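Open day at Flumo, Jurkbridge: an afternoon with the pick-up kit

Posted Tue 4 November

I'd been wanting to get inside Flumo's place in Jurkbridge ever since their February newsletter hinted at a tidy-up kit for small service robots, so when the open day invitations went out I signed up within the hour. Two trains and a very wet walk from the station later, I was standing in a warm lobby with a name sticker and a cup of tea, and I had a great time!

Flumo took over the old Mulder building a while back, and you can still see the Mulder lettering over the loading door. The ground floor is workshops. Upstairs they've furnished a few rooms the way people live in them, with rugs and shelves and stuff lying about, and that's where the kit gets put through its paces. Visitors went up in groups of 5, which meant everybody got a decent look and plenty of time for questions.

The kit is called the Clodcombe (after the village where the first one was put together, I was told). You get a two-finger gripper, a small camera that rides just behind it, a mounting bracket, the cabling and the software, and it bolts onto an arm you already own. The basic set is $549. A second pair of fingers is extra, and I'd budget for them if you have hard floors, as the tips take a beating.

Picking things up off the floor was the job of the day, and I could have watched it until closing time. The arm comes down low with the fingers wide apart, stops for a second as if it's thinking, and then commits. What I liked best was the live view on the monitor next to us, because you see the job from the gripper's side and start rooting for it. 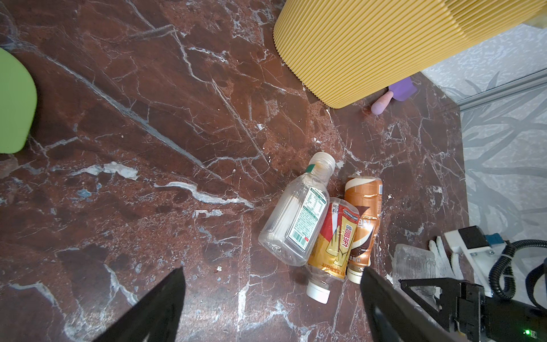 Does the kit need to be trained on every new object before it can pick it up?

Most household things work out of the box. The software comes with a general grasping model, and you only record your own demonstrations for items it keeps fumbling. Flumo suggests around 60 of them for a stubborn item, done by hand with the supplied controller, and then you leave it to train overnight.

Clear bottles are harder than wrapped ones, by the way. I asked about this because my own robot at home is hopeless with anything see-through, and the engineer showing us around lit up and talked for ten minutes about busy floors. A strong pattern shows right through clear plastic, so the edges get lost. Veined stone is one of the surfaces they test on for exactly that reason. Their answer has been to collect more practice runs on awkward floors and to let the gripper take a second look from a different height before it closes.

Downstairs we saw the endurance bench, where a set of fingers opens and closes on a rubber block all day long. It's noisy! They swap the pads after every 200 hours and keep the old ones pinned to a board with dates on them, and I spent far too long looking at that board. The early pads wore through at one corner. The newer ones are much more even.

A few gripes, to be fair to anyone thinking of buying. The setup guide is still a draft and skips over camera alignment, which took one of the other visitors two evenings at home. The cable is stiffer than I'd like for a small arm. And there's no quick release on the bracket yet, so changing fingers means getting the hex keys out. I mentioned all three on the feedback card and was told the guide is being rewritten now.

If you go to the next one, take the earlier slot, as the upstairs rooms get crowded after lunch. Parking is behind the building, through the second gate. The sandwiches were very good, and I came home with a spare finger pad that's now sitting on my desk.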